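Reading the book after the film

9 Oct 2023

I finished Trelell last night, very late, with cold tea, and I have been wanting to talk about it ever since. So you're getting a long one.

Some of you will remember that I saw the film in August, at the Pirnuvo in Arnness, when they ran their season of old costume dramas. I'd gone in knowing nothing except that it was long and had a famous fire in it. I came out three hours later with a numb leg, completely in love with it, and walked straight past my bus stop. The next morning I went looking for the novel, and that took a good deal longer than I thought it would.

It was a huge seller once. You can tell from how many households of a certain age seem to have had a copy propping something up. But it dropped out of print, and came back, and dropped out again, and at the moment the only edition you can buy new is a print-on-demand thing with tiny margins and a sunset on the front. I wanted a proper one. I wanted, if I'm being greedy, the tie-in edition that Akl brought out alongside the film, with stills bound into the middle and the painted poster wrapped round the cover.

And I got it! Not in Arnness, where I tried every shop with a shelf of paperbacks in it, but from a box under the stairs at a book fair, for four pounds. The spine has been taped and somebody has written a shopping list on the inside back cover (suet, blue wool, stamps). The stills are all there. I was grinning like an idiot all the way home.

Now, the book itself. It is over nine hundred pages, and it took me most of September, and I enjoyed nearly every evening of it.

The first surprise was how late it all begins. The film opens on the causeway, with the carriage coming across at low tide and the house at the far end with one window lit. It's a wonderful opening. It tells you there's a way in and that the way in closes. In the novel, that carriage doesn't set off until chapter five. Before it you get the grandfather, and the grandfather's lawsuit, and a whole long comic section about a church roof that I'd happily have read as a book on its own. None of this is in the film. There's one line of dialogue about 'the business with the roof', and in the cinema I'd taken it for a bit of colour. It's a hundred and something pages of colour!

The second surprise was the sisters. There are two of them in the film, the clever one and the pretty one, and the whole plot hangs off the pair of them wanting the same house. In the book there are three. The third is the eldest, she's called the eldest almost all the way through, and she does the accounts. I couldn't believe she'd been cut. Then I thought about it over the washing-up and saw how they'd done it. Her sensible remarks have gone to the housekeeper, her temper has gone to the pretty one, and her one great scene, where she reads the will aloud and has to stop, has been handed to the clever one more or less word for word.

I had loved that scene in the film. Reading it in the book, with the right person in it, I had to put the thing down and go and stand in the garden for a bit. It means something quite different. When the clever sister stops reading, it's because she's lost. When the eldest stops, she's found out that she has been left everything, and she's trying to work out how to get to the end of the sentence in front of the others. Same words, same pause. I've watched a lot of adaptations and I don't think I've ever had one change under my hands like that.

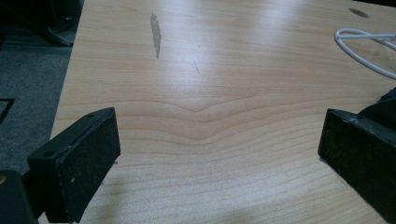 Should you read the novel before you see the film?

See the film first, then read the novel while the faces are still fresh in your mind.

I know that's the opposite of what most readers will tell you, and for years I'd have said the same as them. I used to be quite stern about it. If a film was coming that I wanted to see, I'd rush through the book beforehand so that I could sit there in the dark spotting what had been left out, and I can't say it made me good company. With a novel this size, though, the film is a sort of map. I knew there'd be a fire. I knew roughly who would be standing on which side of the causeway when it happened. So I could take my time with the lawsuit and the church roof, and I never once felt lost among the cousins – and there are so many cousins.

The other thing is that a short, simple version followed by a long, complicated one feels like being let in on something. The other way round always feels like having things taken away. I thought the film was generous when I saw it. If I'd come to it straight from the book I'd have spent the evening sulking about the eldest.

There is a cost, and it's the faces. I could not get the film's steward out of my head. In the novel he's a small, neat, gingery man with a bad chest, and it says so every few chapters, and every time it said so I nodded politely and went back to picturing somebody six feet tall with a beautiful voice. By the end I had a peculiar sort of double steward, tall indoors and short out of doors. I got used to him.

About the fire

I should say something about it as it's the bit everyone knows, even people who haven't seen the film. It's on the poster. It's on the cover of my paperback, in great licks of orange, with the house going up behind two figures who are holding each other in a way that nobody does at any point in either version.

On the screen it lasts a good while and it's magnificent. You can feel the heat of it, and the music goes completely mad. In the book it happens at night while the narrator is away on the mainland, and it's told in a letter. One letter, a page and a half, written by the housekeeper, who isn't much of a speller. She gets the order of things muddled and has to go back. She mentions the hens twice. Then she says what was saved and what wasn't, and signs off, and the chapter ends.

I was ready to be disappointed, and I wasn't at all. I read it again straight away. I do see why no film-maker on earth would have shot a letter when they could burn down a house, and I wouldn't want them to have done otherwise. But I'm so glad to have both. If you only have the film, do get hold of the book just for that page and a half.

The stills, since I went on about them

There's a section of glossy pages in the middle, black and white, and the captions are a joy. They are all quotations from the novel, which sounds reasonable until you notice that several belong to quite different scenes. The steward at the gate is labelled with a line the grandfather says about a horse. My favourite shows the two sisters on the stairs with a sentence underneath that begins 'All three of them'. I imagine somebody at Akl had an afternoon to do it in and a very long book on the desk.

There's also a still from a scene that isn't in the film, or at least wasn't in the print I saw. The clever sister is in a railway carriage in a dark hat. There's a railway journey in the novel, near the end, so perhaps they filmed it and lost it in the cutting. If anyone reading this has seen a longer print with the train in it, please, please leave a comment. I've looked in the two film guides I own and neither one mentions it.

What I didn't get on with

The middle sags, I'll admit that. There's a stretch in Italy which I suspect was put in because the author had been to Italy. The villagers all speak in a dialect so thick with apostrophes that I had to read it out loud, to the cat's annoyance. And some of the attitudes are very much of their time – the doctor's opinions about women and nerves go on for pages, and I was never sure whether we were meant to be laughing at him. The film gives him two lines and a moustache, and for once I thought they'd made the right cut.

I'm lending my copy to my sister-in-law next, tape and all, on condition that she doesn't skip the church roof. After that I want to try the sequel. It was written a long time afterwards, and by all accounts it's mostly about the cousins.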